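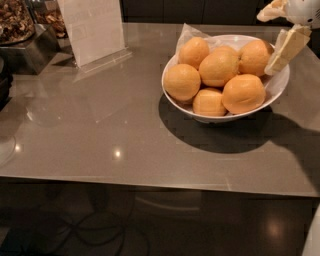 Oranges on the kitchen counter, November.

Water heater log, continued. Meter read at 6:40 a.m. before anyone ran a tap. Overnight draw with the Pernus thermostat set back was lower than last week, but the outside temperature was higher too, so the comparison is weak. I will repeat it when the cold returns.

Drained the tank in the morning. The first bucket was cloudy with white grit, the second less so, the third clear. Kinsella quoted 394 for a new anode rod with labor. The rod alone from Stoso is 56. The hex head is seized, and the breaker bar I own is too short to move it. Applied penetrating oil and left it. If it has not turned by the end of the month I will pay Kinsella.

The relief valve lifts and reseats. A slight drip afterward stopped within 9 minutes. The discharge pipe still ends too high above the floor drain and splashes the wall. Extension piece not bought yet.

Pipe wrap: finished the hot line from the tank to the first elbow. The run behind the shelving remains. The old wrap there has gone brittle and comes off in flakes, so that job needs a mask and a vacuum.

Set the thermostat dial one mark lower. Measured 132 at the kitchen tap after letting it run, which is still too hot. The dial markings do not match the water, and the Brorkisent manual gives no table for this model. Will drop it another half mark tomorrow and measure at the same tap.

Ate an orange standing up. Wrote to Stoso about return terms on the rod. No reply by evening.

Entries are kept as written. Contact: use the form on the index page. Copyright the author. Back to top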